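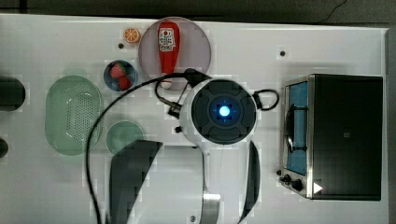 Setting a table from above: a study of small kitchen layouts

Brudasdale College, Home and Design module
February 27, 2023

We use cookies to improve your visit. Accept all | Manage settings

1. Aim

Our group wanted to find out how people find their way around a crowded table when things have no fixed place. We set out plates, bowls, a colander, a ketchup bottle, a toaster oven and some play food on a white table, and asked other students to find one item at a time.

2. Method

We had 13 layouts and 41 students took part. Each student stood at the long side of the table with their eyes closed, opened them when an item was named, and pointed to it. They had 60 seconds for each item. Times were taken with a phone stopwatch.

In the first layout the ketchup lay on its side on a round plate, with the orange slice near the far edge of the table and two strawberries in a dark blue bowl. The colander was on the left. The later layouts used the same items in other positions.

3. Results

Red things on a pale background were found fastest. The strawberries came first in nine layouts. The small pale green plate was the slowest, and several students pointed to the colander by mistake, which is also pale green. The orange slice was quick to find in the middle of the table and slower near the edge.

Students from the Grundness site did the test after lunch and were slower overall. We do not know if the time of day mattered.

4. Problems

The stopwatch was started by hand, so short times are not very accurate. We forgot to write down who wore glasses. Two result sheets from the Vergara building were filled in with the columns swapped and had to be copied out again.

5. Further work

We would like to repeat the test in April with a darker table. A dark blue bowl should be harder to find on it, and the pale plate easier. We would also use two colanders of different colours.

Shares: 6 | Comments: 2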